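**Sleep study at home vs. overnight in the lab: anyone done both?**

**grumblebee_north**
My doctor at the Lamdale clinic wants me tested for sleep apnea. Insurance will cover the take-home kit without a fight. The overnight lab needs a form, a second form, and apparently a blood sacrifice. My wife says I stop breathing. I say I'm being considerate and keeping the noise down.

Has anyone had the home one come back clean and then flunked the real one? Pictures up top.

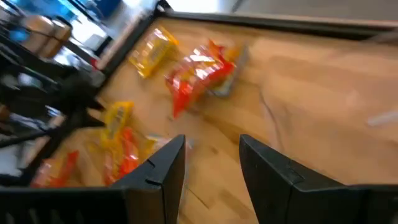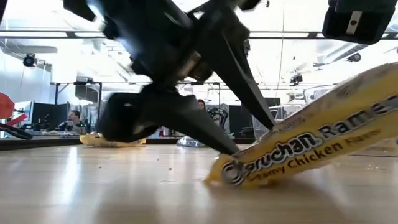
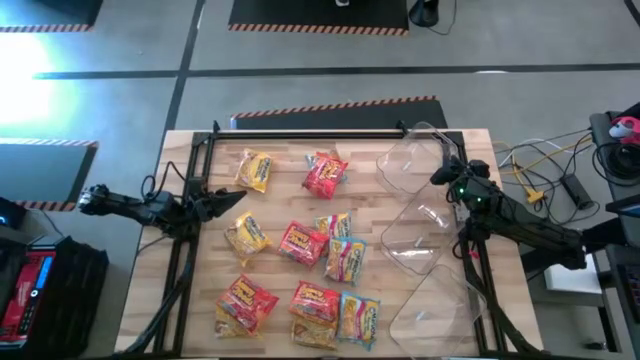
*Light wood in all three. Noodle packets are in the last two.*

**treltdale_tom**
Did both. Home kit said mild, lab said moderate. The home kit was a finger clip, a belt around my chest and a tube under my nose that came off when I rolled over. It mostly guesses how long you slept. If you lie there for three hours staring at the ceiling, a lot of those kits count that as three hours of excellent breathing, and your score drops.

**pillowfort**
Seconding Tom. Ask whether yours measures actual sleep or only recording time. The nurse who handed me mine had no idea and went to find someone who also had no idea.

**Randia**
I'll disagree a little. The home test is fine for the plain case: big snorer, tired all day, no heart or lung trouble. Mine caught it on the first try and I had a machine by the end of August. Everybody on here acts like you need 20 wires glued to your scalp to find out that you snore.

**treltdale_tom**
Nobody said it's useless, Randia. I said a clean result doesn't clear you. If it says you have it, you very likely have it. If it says you don't and you're still nodding off at red lights, push for the lab.

**Randia**
Fine, but that isn't how your first post read.

**treltdale_tom**
My first post was written on a bus.

**grumblebee_north**
For the record I have never nodded off at a red light. A parent-teacher conference, yes.

**Nayeli Arellano**
I used to work nights as a sleep tech (I don't anymore, and I'm not your doctor). A few things to tell yours before you pick:

- any heart failure, stroke, or lung disease
- opioid pain pills, even at a low dose
- kicking, acting out dreams, or sleepwalking
- trouble falling asleep in the first place

Any of those and the home kit is usually the wrong tool. It's looking at breathing and oxygen. It won't pick up much about your legs or what stage of sleep you're in, and plenty of people who are sure it's apnea have something else, or apnea plus something else. Thyroid and low iron can leave you flattened too, so ask about bloodwork.

**pillowfort**
The low iron thing was me! Two years of blaming my mattress. I bought a whole new mattress.

**grumblebee_north**
Thanks Nayeli. No pills, heart fine last time anyone looked. I do kick, according to the same witness who reports the breathing. How bad is the lab night?

**Nayeli Arellano**
The paste in your hair is the worst of it. Bring conditioner and your own pillow. You can still get up to use the bathroom, you just have to call someone to unplug you. Most people swear they didn't sleep at all and then we'd have hours of it on the chart.

**zamudio_dad**
Lights out was at 11 at mine. I haven't gone to bed at 11 since the kids were born, so I lay there feeling like I was at camp. Still got enough data. The bill was another story, get the price in writing.

**Randia**
See, the bill. That's my whole point. Home kit first, lab if it's clean and you still feel lousy.

**treltdale_tom**
That is what I said.

**Randia**
It's what you said the second time.

**grumblebee_north**
Called the clinic. When I mentioned the kicking she went quiet and typed for a while, and now I'm getting the lab forms after all. Both of them. They want them back by Thursday and one asks me to list how many times I wake up per night "on average, including times you do not remember."

**pillowfort**
Put your wife's number down as a reference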